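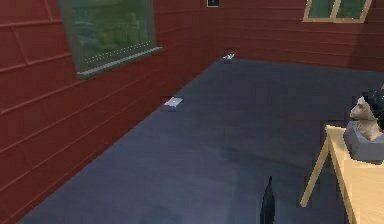 3.2 Workshop build and simulated room

The arm was assembled in the shared workshop at Flirkville, on a bench that other members also use for woodwork. This set two limits on the design. The arm had to come off the bench at the end of each session, and no part of it could depend on a fixed floor mount. We used a steel base plate held by two clamps, with the controller and power supply in a separate box under the bench. Setting up from storage took eight minutes once the cable lengths had been settled.

The joints are Tunmont hobby servos with printed brackets. The first set of brackets cracked along the layer lines near the elbow, and we reprinted them lying flat, with thicker walls. The gripper has two fingers that taper toward the tip. We kept the finger shape simple so that the same mesh could be used for printing and for simulation. The fingers travel 70 mm from fully closed to fully open, which covers the objects in our task set except for the two largest boxes.

All motion code was run in simulation before it was sent to the arm. We did not model the workshop. The room we used was put together from assets we already had: red plank walls, a smooth blue-gray floor, a light wooden table and a sculpted head on a gray base. Figure 3 shows part of this room with one dark gripper finger at the bottom. The differences from the real workshop were accepted because the controller takes joint angles and target positions as input, and does not use color or texture. For the vision tests in Section 4 this no longer holds, and a second room was built.

The bust was kept as an obstacle. It is an awkward shape for collision checking, with a head and neck above a blocky base, and a single bounding box around it blocks a lot of space that the arm could safely use. We replaced the box with a convex hull for the head and another for the base. Planning became slower, but the arm could now pass beside the neck. The flat white pieces on the floor, also seen in Figure 3, were left out of the collision model. They lie near the wall to the left, and none of the planned paths went down to floor level.

Josphat Laizer wrote the bridge between the simulator and the servo board. It sends joint targets at 60 Hz and stops the arm if a message is late. In the first week the stop was triggered often, and we traced this to the USB hub in the controller box – a cheap unit that dropped its connection when the gripper closed under load. A powered Fovico hub cured it. The old hub remains in use for the keyboard.

We ran 168 trajectories in simulation and then on the arm, in the same order. Joint zero positions were checked by hand at the start of each session with a printed jig. The elbow needed correction more often than the other joints, and we suspect the bracket screws, which work loose as the arm moves. Thread lock was added in August, after the trials reported here. The parts list and the jig drawing are kept in the Chae project folder on the workshop computer, together with the meshes for both versions of the elbow bracket.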